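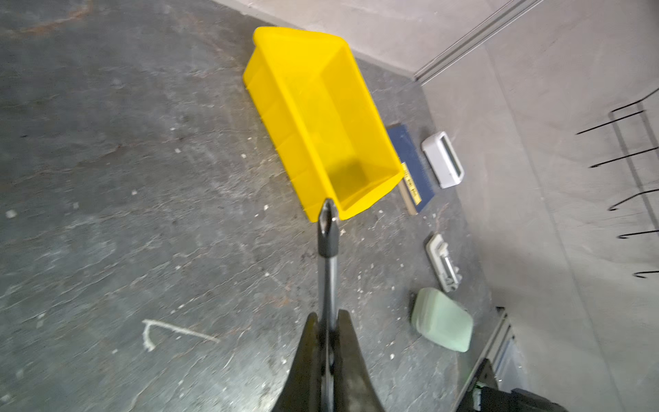
Rapport de projet – Règles de travail pour une cellule de rangement d'outils
Daniyal Qureshi et Ditte Thygesen
Encadrant : Uwe Lindemann
Version remise le 2018-04-08

1. Objet
Le projet Jarero porte sur le tri d'objets posés au sol par un bras à pince. La partie mécanique est traitée dans le rapport de l'autre binôme. Nous avons rédigé les consignes d'exploitation de la cellule et vérifié si elles étaient applicables en séance.

2. Textes de référence
Nous sommes partis de l'ISO 10218 (parties 1 et 2) pour le robot et son intégration, et de l'ISO 12100 pour l'appréciation du risque. L'ISO/TS 15066 n'a servi que pour le vocabulaire : personne n'entre dans la zone pendant le mouvement automatique.

3. Objets longs et pointus
C'est le point qui nous a pris le plus de temps. Un tournevis tenu par la pince prolonge le bras, et c'est la pointe qui touche en premier. Trois règles ont été retenues :
– la longueur de l'objet est déclarée dans le programme avant la prise ;
– l'approche d'un bac se fait par le dessus, à vitesse réduite, avec une marge au-dessus du rebord ;
– tout contact avec le rebord arrête le cycle, et la reprise est manuelle.
Rizwan Virk avait proposé une reprise automatique après recul. Nous ne l'avons pas gardée, l'effort à la pince n'étant pas mesuré.

4. État du sol
Les ficelles et les petits débris sont ramassés avant la mise sous tension. Les objets à trier restent à l'écart des profilés. La position du bac est contrôlée au début de chaque série.

5. Application
La fiche a été suivie pendant 24 séances. Nous avons relevé 11 écarts, la plupart sur la longueur déclarée, restée à la valeur de l'objet précédent. Maureen Parsons a demandé que cette valeur soit remise à zéro à chaque ouverture de la pince – la modification est faite.

6. Reste à faire
Le temps d'arrêt avec l'outil le plus lourd n'a pas été mesuré. L'essai est prévu en juillet, dans l'atelier Bornden.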